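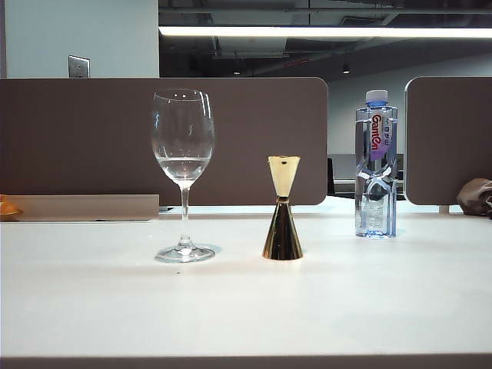 Beverage Station Inspection – Room 205, Camacho Building
Completed by: Noemí Olvera, Platley Facilities Office
Period: December

1. Work surface
Tabletop clean and level. Satisfactory.
Comment: One small dark speck on the white surface near the foot of the wine glass. Wipe down before next use.

2. Glassware
Stemmed glass checked by hand for chips at the rim and foot. None found. Satisfactory.
Comment: Glasses holding water must be emptied before they go back to storage.

3. Bottled water
Cap in place, bottle clear. Satisfactory.
Comment: Keep bottles toward the back of the table, away from stemware.

4. Measuring cups
Double-ended jigger stands steady on its wide end. Follow-up required.
Comment: A small dark spot was noted below the upper rim. Wash, dry and check again. Interiors are to be inspected under good light – reflections on polished metal can hide residue.

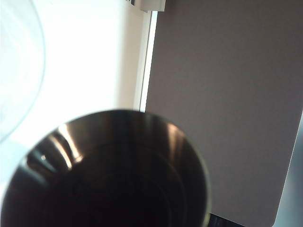
5. Partitions
Both desk panels behind the table checked for stability. Satisfactory.

6. Records
Previous checklist on file with the Cimedstead office. Satisfactory.

Result: 2 items carry a cleaning action (items 1 and 4). The station may remain in use once both are signed off. Send the signed copy to N. Olvera by 2 p.m.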